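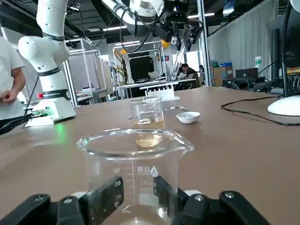
A glass beaker with printed graduation marks.

Why I Want the Measuring Marks Back

When I moved to Pidham, I brought with me one suitcase of clothes and one box of kitchen things. In the box there was a glass cup with lines printed on its side. My mother used it for rice, for milk, for plant food and one time for cough syrup when the small spoon was lost. I still use it every morning. The lines are weak now, and I must hold the cup against the window to read them, but they are there.

My opinion is simple. I think that the things we use at home should show us how much. Over the last years they show it less and less, and I believe we lose something by this.

Take the laundry soap. The bottle I buy in Pidham comes with a blue cap, and inside the cap there are two lines. The lines have the same color as the cap. To see them I must turn the cap toward the lamp and put on my reading glasses. The first line is for a normal wash and it is very low, almost at the bottom. Most people I know fill the cap up to the top, as they would fill a cup of tea. They use too much soap, the towels become stiff, and the bottle is finished early. I don't say that the company wants this. I only say that the company could print the lines in white and it does not do it.

Or take the kettle. My old kettle had a window on the side, with a mark for every cup. The new one, which I bought from Trirnier because it was in the sale, is a closed steel pot with one word inside, MAX. I know when it is too full. I don't know anything else. So I boil water for four cups when I want two, and the rest goes cold on the counter. It is a small waste, but I do it every day, and so do my neighbors, I think.

Some people will answer that measuring takes the joy out of cooking. I have heard this many times. A good cook feels the amount in the hand, they say, and the numbers are for beginners. I respect this, and my mother also cooked by hand when she made the dishes of her childhood. But she had made them for 60 years. Before a hand can know the amount, it has to learn it from somewhere, and the lines on the cup are a patient teacher. I learned to make bread in a foreign country, with foreign flour, from a recipe in a language I was still learning. If the recipe said "some water," I would have given up in the first week. It said 700 milliliters, and I could do that.

I also think about people who arrive new in a place, as I did. A number is the same for everybody. "A splash" is not the same in my language, and "a knob of butter" I had to look up in the dictionary, where I found first the knob of a door. When the object itself has marks, you don't have to ask. You can be a grown person in your own kitchen, even if on the street you still mix up your words.

There is a newer answer too, which is the telephone. Pasarwood sells a scale which sends the weight to your phone, and the phone tells you when to stop pouring. I tried it at the house of a friend. The phone wanted an update first. By the time it was ready we had already made the pancakes with a soup spoon and a guess. I have nothing against the scale, and for someone who cannot see well it can be a real help. But a printed line does not need a battery, and it will not ask for my email address.

I know that in stores a clean surface looks more beautiful. The shelf at Wei is full of glass jugs without one mark on them, and I admit they are elegant. I would put flowers in them. For pancakes I want the ugly one with the numbers.

What I ask from the makers is not much. Print the lines dark enough, and on the side where the eye is when a person pours. Use a paint that survives the dishwasher for longer than one August. Put a second line somewhere below MAX. And if you are a reader who still owns an old cup with good marks, please don't give it away when you move. You can still buy a new one, but you will have to search for it.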